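Folding Cell FAQ for Floor Staff
Illomo Garment Care, Drandine plant
Updated Aug 14, 2019

We put a box by the time clock in February and asked for your questions about the new cell. We got a good stack of them, plus a parking ticket and a recipe for lentils. The questions are answered below, lightly cleaned up.

Am I being replaced by the arms?

No. The children's line still has the same people on it that it had in February, and the agreement management signed says no position goes away on account of the cell before next year's review. What happens after the review is a fair question, and we don't have the answer. When we do, it goes on this page before it goes anywhere else.

Then what changes for me?

Mostly where you stand. Two people per shift rotate off the hand tables and onto the cell, one running it and one feeding and checking. You'll touch fewer shirts and press more buttons. Opinions differ on whether that's a promotion. The pay grade says it is, by one step.

How fast is it?

Slower than you. The hand tables fold 800 pieces on an ordinary shift and the cell's best shift so far is 603. It doesn't take lunch, and it has no views on the radio station, but it does stop dead when a sleeve goes somewhere it wasn't expecting.

What does it work on?

Small tops, short and long sleeves, either flat on the mat or off a hanger. No zippers, no hoods, nothing with a bow. Bows are yours for the foreseeable future.

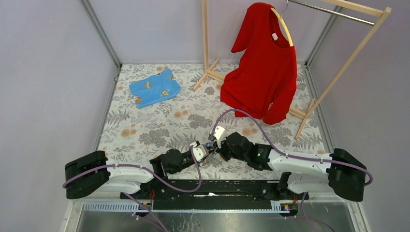

The children's cell, with a red long-sleeved shirt on the rack and a light-blue short-sleeved one on the mat.

Why is there a flowered mat in an industrial work cell?

By a wide margin the most popular question in the box. Nnamdi Olaniyan picked it. He says the arms have to learn to tell a shirt from a background, and a plain background teaches them nothing. He also says he likes it.

Can I reach in and straighten a collar?

Press pause first and wait for the arms to park. Then reach in. This applies to supervisors too, including the one who is sure he's quick enough.

Who do I call when it stops?

Extension 1555, both shifts. Fotis Katsaros or whoever is covering for him will pick up. Write the stop in the log even if you cleared it yourself — the log is how we argue for fixes, and "it was being weird" has so far not won us any.

Does it record me?

The cameras point at the work area. Hands that go in may be recorded, and those clips are kept with the rest of the cell's footage. They aren't used for attendance or performance reviews. That's in the signed agreement, section on monitoring, and there's a copy in the break room.

Do I have to train on it?

No. Sign-up is voluntary and the sheet is outside the Wotitz room.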